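Ticket 106: Recipe scaling gives wrong amounts after update
Status: Solved
Product: Plustari recipe manager, desktop version
Category: Import / conversions

Original report
Love this program, first of all! I moved my whole collection over from Farerside in June and nearly everything came across. The trouble started with the last update. When I scale a recipe from 2 servings to 18, the flour and sugar go up as they should but anything written as a fraction stays put. My lentil soup wants nine times the lentils and the same 1/2 teaspoon of cumin. Recipes I typed in by hand are fine.

Tried so far:
Restarted, no change.
Rebuilt the search index, no change (but wow, search is fast now).
Exported one bad recipe, deleted it, imported it again. Same thing.

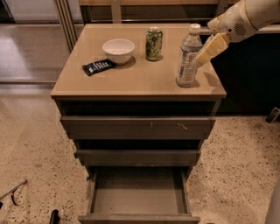 Support reply
Thanks for such a clear report. Could you open one of the bad recipes, click into the ingredient line and retype the fraction using the ordinary slash key? Then scale again and tell us what you get.

Update from reporter
That did it! Retyped 1/2 and it jumped straight to 4 1/2 teaspoons. So the old export must be using the single-character fractions. I have 50 recipes like this, including the whole Iyengar dal folder. Is there a way to fix them in one go?

Support reply
Yes. Go to Tools, Clean Up Text, tick "Convert fraction characters" and run it on the whole library. Back up first. It's included in Premier and in the free version.

Update from reporter
Ran it, took a few seconds, every one of them scales properly. Fantastic. One leftover: "1 1/2" came out as "11/2" in two of the breads, so check for a missing space if you do this. Fixed those by hand.

Closed by support. Missing space logged separately.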